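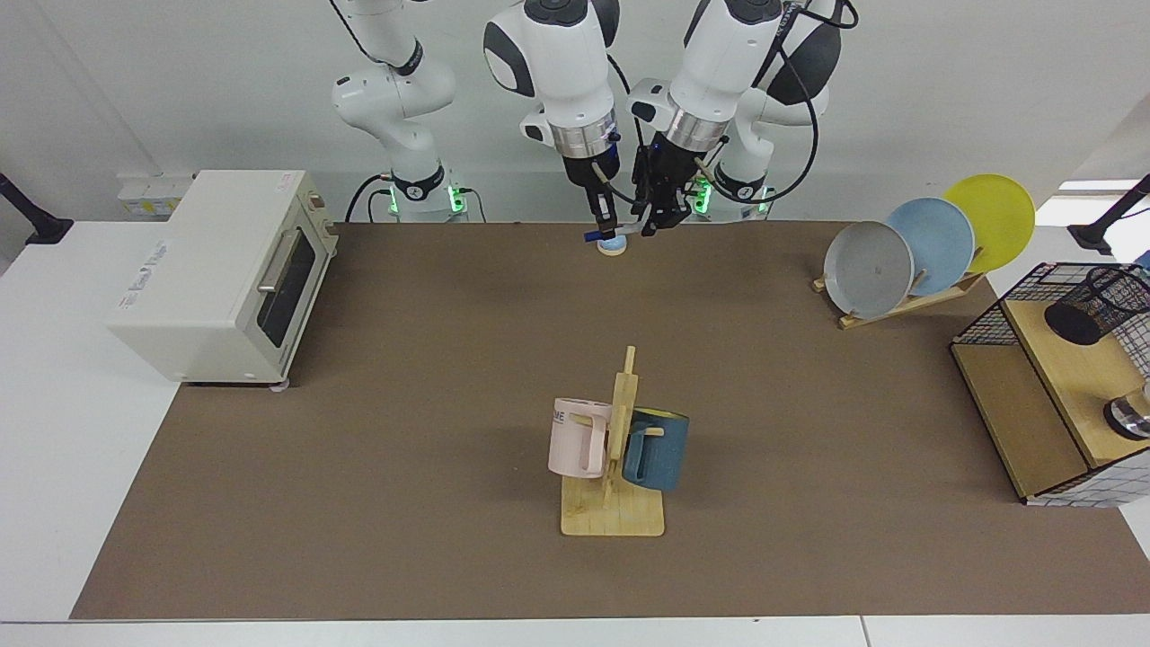
A blue marker held over the brown work surface.

Home Shop Lights Helmets Locks Service Contact

Search products Enter keyword or item number Go

Drustinwood Saltard Rear Light for Bicycles and E-Bikes
Item number 1271

The Saltard is a rear light for road bikes, commuter bikes and e-bikes. It mounts on the seatpost or on a rear rack and runs from its own battery, so it does not need to be wired to the bike. Riders who already have a frame-powered light often carry one as a second light.

On a clear night the steady beam can be seen from 1000 feet on a straight road. Rain, fog, hills and parked cars all cut that distance. Side windows in the housing let some light out to the left and right, which helps at intersections where a driver is coming from a cross street.

Modes

Steady low: 48 hours on a full charge. Use this for group rides and lit streets.
Steady high: for unlit roads.
Slow pulse: the light dims and brightens but never goes fully dark.
Day flash: a short, bright flash for daylight. It is too strong for use after dark and can bother riders behind you.

The light remembers the last mode you used. Hold the button for two seconds to turn it on or off, and press once to change modes. The button turns amber when the battery is low. At that point the light drops to steady low by itself and stays there until it is charged.

Some places do not allow a flashing light as the only rear light at night. Check your state and city rules before you ride with the pulse mode alone. A rear reflector may still be required even with the light on.

Mounting

The light comes with the Stoyanova strap mount, which fits round and aero seatposts. Put the rubber pad between the mount and the post, pull the strap tight, and hook it. The lens should face straight back and sit level. A light that points down at the tire is hard to see from a car.

On e-bikes with a rear battery, check that the battery or a bag does not block the lens. If it does, use the rack plate. The rack plate is sold separately and takes two bolts, which are included with the plate.

Do not mount the light on a backpack or jacket. The strap is not made for cloth, and the beam moves when you lean.

Charging and care

Charge with any USB-C cable. The port cover has to be pressed closed before riding in rain. Wipe the lens with a damp cloth. Road grit builds up quickly in winter and a dirty lens is noticeably dimmer. If the light will be stored for more than a month, charge it halfway first.

In the box

Rear light
Strap mount with two straps, short and long
Rubber pad
USB-C cable
Printed instructions

Weight with mount is 48 grams. The housing is black and the lens is red.

Pickup is available at the Altstead store. Lights ordered before October with the older clip can be fitted with the strap mount; bring the light to the service counter or order the mount as a spare part.

Page updated 25 November 2022

Related items

Saltard Front Light
Stoyanova Rack Plate
Replacement Straps, short and long
Drustinwood Reflective Ankle Bands
Drustinwood 327 Handlebar Mirror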